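Jirkar Lucky Number Reader: a dream book with a battery in it

My aunt keeps a dream book in the drawer with the takeout menus. The spine went years ago and half of the letter S is missing, so if you dream of a snake you have to call her sister. I grew up with that book, and I'm fond of the whole business of lucky numbers without believing a word of it. That's where I'm coming from with the Jirkar reader, which costs 70 dollars and wants to put the drawer out of work.

The Jirkar is a flat gadget the size of a TV remote. You type in a dream, a birthday or the name of an animal, hold your thumb on the pad for as long as the light blinks, and it gives you three numbers. The leaflet says the thumb part "reads your current luck." It doesn't say how. I wrote to the company and got a polite reply from an Arlo Benavides, who told me the method was private and came from "old sources, carefully combined." I asked which old sources. I'm still waiting on that one.

I used it through most of May, on every draw in my state's daily game, and wrote the results down in a notebook. Over 41 draws I had 2 small wins, both on the cheapest kind of bet, and they didn't cover the tickets. My neighbor Tadeusz Pawlak picked his numbers off license plates in the grocery store parking lot over the same stretch and came out with 3. He has been unbearable since.

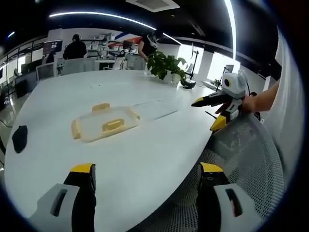

The thing that bothered me more than the losing was how the reader behaves when you ask it the same question twice. I typed in "dead fish" at breakfast and got one set of numbers, then typed it again before I'd finished my coffee and got a completely different set. My aunt's book would never do that. A dead fish is a dead fish, and it has had the same numbers since before I was born. Mr. Benavides would say my luck had moved on in between. Maybe so, but I was still sitting in the same chair.

I also tried it without a thumb. A damp sponge works fine. So does a slice of ham, and the ham's luck was rated "rising," one step above mine.

To be fair to Jirkar, the thing is well made. The buttons have a good click, the screen is easy to read without my glasses, and the list of animals is longer than any I've seen in print (it has three kinds of owl). Battery life was no trouble. My friend Ekua Ametepe borrowed it for a weekend and thought it was a great party game, with everybody shouting out dreams and a lot of lying about what they'd dreamed. She gave it back without asking where to buy one.

There's a rival from Clasel that skips the thumb pad and sells for less. I've only handled it in a store, so I won't rate it, but at least it gave me the same numbers for "goat" both times I asked. There is also a monthly subscription for the Jirkar, called Deep Reading, that unlocks a fourth number. I let the free trial run out. The cancel button is under Settings, then Account, then a gray word at the very bottom that doesn't look like a button.

Who's it for? People who enjoy the ritual may get some fun from it, though a used dream book costs less than lunch and comes with somebody else's notes in the margins. Anyone hoping to win back the price should look at my notebook again. The box says results vary, and I'd have liked that printed on the front, in the same size as the four-leaf clover.

One star for the buttons, one for the owls. My aunt has looked it over and would like it known that the snake numbers are wrong.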